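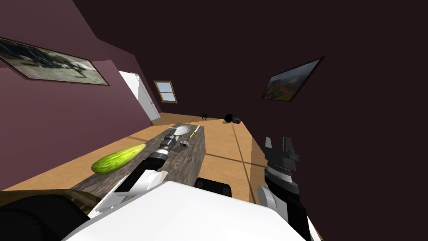
Teveo - community cookbook recipes, plain text

2 comments
Share

Typed-up recipes from the Kaczmarczyk cookbooks. Spiral-bound, church-sale kind of thing, mostly from Dikent and the towns near it. Cleaned up a bit, split into fields, saved as CSV and also as one text file per recipe. Read the known problems section before you use it for anything. Please.

Status: usable. Not finished. Desserts are in good shape, soups ok, canning and pickles a mess.

What's in it

Some 600 recipes. Each one gets an id, a title, the section heading it was printed under, the ingredient list, the method, the contributor line if there was one, and a notes field that is whatever I felt like writing down at the time.

Folders:

recipes/ - text files, one per recipe, file name is the id
table/ - the same stuff as CSV
vocab/ - ingredient spellings and unit spellings, see below
old/ - first attempt at the split, kept so old ids can be looked up. Don't use for new work
scripts/ - the ones I still run. The rest are gone

No page scans in the repo. I don't have the right to post those. Typed text only.

Fields

id - book letter plus a running number. Gaps in the numbers are recipes that were pulled (ads, poems, a household hint section that got typed by mistake)

title - as printed, including the jokes and the misspellings. "Bannana Bread" stays "Bannana Bread"

section - as printed. Books don't agree with each other. Baked beans are under Vegetables in one and Meats in the other, left alone

ingredients - one per line, order as printed. If the book ran them together in a paragraph I broke them up by hand

ingredients_norm - same lines, cleaned. Lowercase, units spelled out, brand names moved to notes. Only filled in where I was sure. Blank means I wasn't, it doesn't mean there are none

method - as printed, line breaks removed

contributor - blank in the public files. See privacy

oven - the temperature if given, or the words if words. Slow, moderate, hot, quick. Not converted. Please dont ask me to convert "quick"

yield - almost always blank. People didn't write it. When they did it's things like "feeds the crew"

notes - mine, unless it's in quotes, then it's from the book

Where it came from

Two books. Both printed locally as fundraisers, both sold out of somebody's trunk as far as I can tell. Kaczmarczyk is the name on the inside cover of each one, she seems to have collected the recipes and typed the masters. I call them book A and book B. A is older going by the prices in the ads at the back. Neither has a year on it.

Marjatta Lehtinen typed nearly all of book B and checked a good part of A. Desserts are clean thanks to her. If an entry has ML in the notes field it's been read against the page. No ML means one pass by me, probably late at night, trust it less.

How it was typed

Straight from the page, no OCR. Tried OCR, it was worse than useless on book A (purple ink, letters filled in). Typing was quicker in the end.

Rules we used, more or less:

Keep the spelling. Keep the capitals. Keep "oleo".
Fractions typed as 1/2, never the single character.
t. and T. kept apart. Case matters here!! A lower case t is a teaspoon, capital is tablespoon. If a tool lowercases the ingredients for you it will wreck this and you won't notice till somebody eats the result.
"c." is cup. "pt." is pint. "pkg." is package, size unknown unless it says.
Anything unreadable gets [?]. A guess gets [?guess].
Stuff handwritten in the margins of our copies goes in notes with "hand:" in front. A surprising number of these are just "good" or "too sweet".

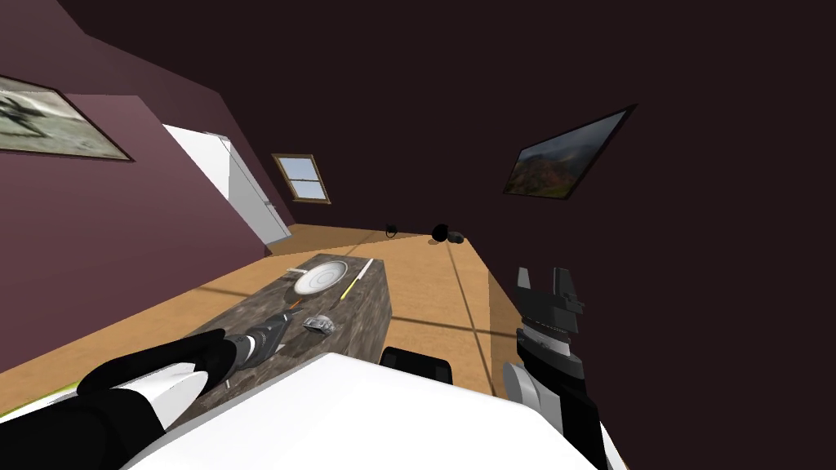
Plate and pencil on the counter.

Splitting and cleanup

The split into ingredients and method is done with Plomero, a small script in scripts/. Reads a recipe, looks for the first line that starts with a verb off the list (mix, cream, sift, beat, scald and so on), everything above is ingredients, everything below is method. Dumb but it works on the normal ones.

Where it goes wrong:

Recipes that start with a story. "My mother made this when the men came in" - no verb on the list, so the whole story lands in ingredients.
Recipes written as one paragraph. Those were done by hand.
"Cream" as the first ingredient. It thinks it's the verb. Fixed in the files, not fixed in the script. If you rerun the script you'll get the bug back.
Two-part recipes, cake plus frosting. The frosting ingredients end up in the method of the cake. I've been spliting these by hand and adding a line that says FILLING or TOPPING or whatever. Not all done.

To rerun: python plomero.py recipes/ table/ - writes over the table without asking. Copy it first.

vocab/units lists every unit spelling found and what it maps to. Includes the ones that map to nothing: "butter the size of an egg", "a nickel's worth", "enough". I left these as text in both ingredient fields. Some people will want a number there. Put in your own, I'm not going to guess what size egg.

vocab/ingredients is longer and not so clean. Oleo, margarine and "spread" are separate. Sweet milk and milk are merged, sour milk is not. Shortening and lard separate. Molasses all one thing, dark or not, which I now regret.

What it's good for

Looking up how people wrote recipes down. Ingredient name variants. Teaching a parser about bad input. Making the bars on a Monday.

What it's not good for

Nutrition. No yields, no sizes, package sizes have changed.
Saying what people in Dikent ate every day. These are the recipes folks wanted their name next to. Lots of cake. Almost no eggs and toast.
Canning. I mean this one. The canning section has times and methods that are out of date and some aren't safe. Text is there for the record, every entry is marked DO NOT FOLLOW in notes. If you pull from the table into an app or a website, carry the notes over or drop that section completely.
Anything statistical with book A against book B. Different people, different sizes, not sampled in any way.

Privacy

Contributor names are real people and their families still live nearby. Blanked in the public files. Titles with a name in them ("Aunt somebody's pickles") keep the first name, last name replaced with an initial. I may have missed a few, tell me and I'll fix it the same day if I can.

A family can have a recipe taken out. Just ask, no reason needed. So far one request and it was to put one IN.

Known problems

- Duplicates. Same bar cookie under different titles, lots of times. There's a dup_of column in the table, only filled for desserts
- Book A has a page missing in Breads. A roll recipe stops after "let rise". Left as is
- Some oven temps in A look wrong (a meringue at way too hot). Checked, printed that way
- Ids in B were renumbered in January. Old ids are in old/, there's a lookup file
- Accents dropped on a handful of titles from my keyboard. Marjatta has put most of them back
- Section "Misc." is really misc. Play dough is in there, also soap
- CSV has line breaks inside quoted fields. Spreadsheet programs mostly cope. Simple line-by-line readers won't

Fixing things

Send a correction with the id and what the page says, if you have a copy of the book. If you don't have a copy and it just looks wrong to you, send it anyway and I'll look. Don't fix spelling in the title or ingredients fields, I'll only have to put it back. Corrections to ingredients_norm are very welcome.

Change one recipe per edit please. Big batches sit for weeks, I'm sorry, I read them all against the page.

If you own another book from the same area, write first before typing anything. Might already be on the pile.

License

Ingredient lists and plain steps - do what you want with them. The stories and little rhymes are somebody's writing, so quote a line or two, don't reprint the lot. Our notes and the vocab files are free for any use, credit is nice.

Credit line if you want one: Teveo recipe set, typed by M. Lehtinen and others from the Kaczmarczyk books.

To do

finish FILLING / TOPPING splits in pies
dup_of for everything outside desserts
sweet milk, un-merge it?
fix the cream thing in plomero
ask at the library in Dikent about the missing Breads page - they're supposed to have a copy in the back room

2 shares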